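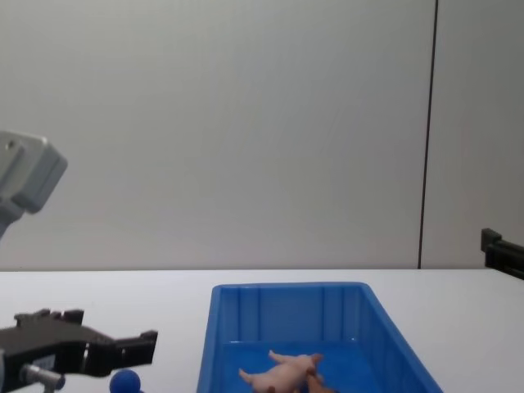 Musturau Two-Arm Tidying Kit, reviewed
March 2018

I have stepped on enough plastic animals in my life to take an interest in any machine that promises to pick them up. The Musturau kit makes that promise on the box, in large letters. Assembly took me 12 evenings and one argument with a hex key.

You get a pair of arms, a gripper for each, and a manual of 152 pages, most of them about cables. The chore I care about is simple enough. Toys go in the bin. A toddler can do it, though mine had to be bribed.

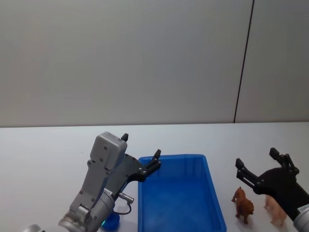 A lion has legs, and legs are where a two-fingered gripper starts to earn its money. Close on the belly and you have a lion. Close on one ankle and you have a lion for a moment. The setup software, Fodby, lets you adjust grip strength and approach angle, and I spent far more time on those two sliders than I have ever spent tidying up.

Pigs are easier, being mostly middle. Balls I would leave until you're in a good mood.

The arms are well made, I'll say that. The joints feel solid and the screws stay put, which I couldn't say of the Kesov arm I tried last May. It's also quiet enough to run while someone naps. 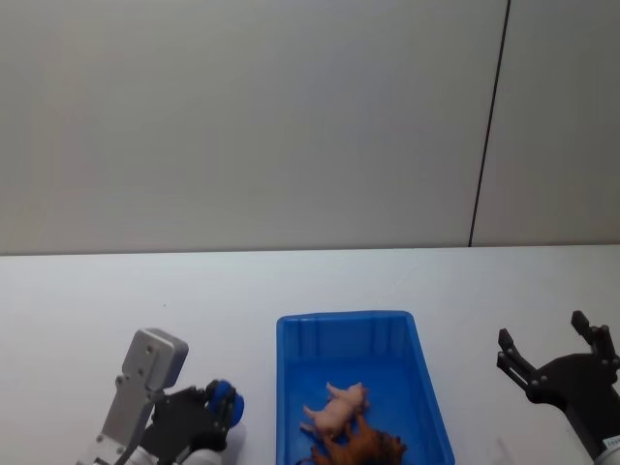
Neatness is another matter. Musturau's idea of "put away" is the same as a six-year-old's, and stacking by species isn't on the menu. Laundry and dishes are listed as "planned."

So can it do chores? It can do one, slowly, on a clear table, with you standing by. Buy it if you like tinkering. If you just want the floor clear, a bin and a bribe still cost less.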